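Neltolmont Automation List
Subject: Re: Flaken open afternoon – worth the trip?
Date: 28/01/2021

> Did anyone from the list get along to the Flaken open afternoon
> in the end? I had a place and couldn't use it. We're packing
> wash kits for care homes by hand at the moment and my boss keeps
> asking whether a robot could do it. I keep saying "maybe", and
> I'd love something better to tell him! Was it all slides, or did
> you get to see anything working?

I went, and I'm very glad I did! There were some slides, I'm afraid (22 of them, the Sastilance people do like a chart), but after that they let us through to the work area and we could stand right by the tables for as long as we fancied.

The bit you'd have enjoyed was the household goods table. I'd gone in expecting neat little blocks, all the same size, and they were using proper bathroom cabinet stuff – toothpaste still in its carton, a toothbrush, cleaning cloths and so on. The hand has jointed fingers like ours, and I spent far too long watching how they sat on a glossy box.

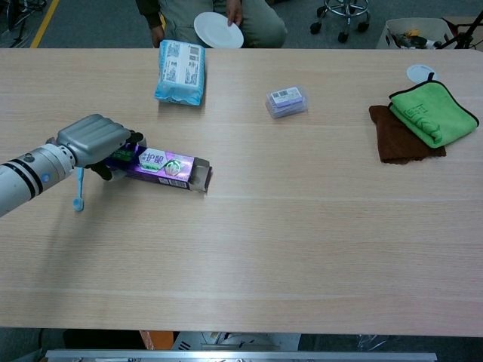 I asked about toothbrushes in particular, as we've had no end of bother with long thin things at our place (our old suction cups just hate them). The chap on the table said cartons are the easy part, and that cloths are what keep him up at night, because a folded towel is never quite the same shape twice. He was very open about it, which I liked. He also told me they log every single pick, good or bad, and had 3,000 in the book for that table before they opened the doors.

For your wash kits, I'd say go and talk to them, but take your own items in a bag. They were happy to chat about odd shapes and much vaguer about speed. I asked twice how many kits an hour and got a lovely smile both times. Price was vague too, so don't promise your boss anything yet!

The other stop was the Laryea conveyor in the next bay. Nice bit of kit, noisy, and I couldn't hear much of the talk – if anyone else on the list was nearer the front, please fill us in.

They're planning another afternoon in July, with 2 sessions this time. Parking is dreadful, so get the bus if you can. I've got the handout and can scan it for anyone who wants it, just reply to me off list.

Cheers all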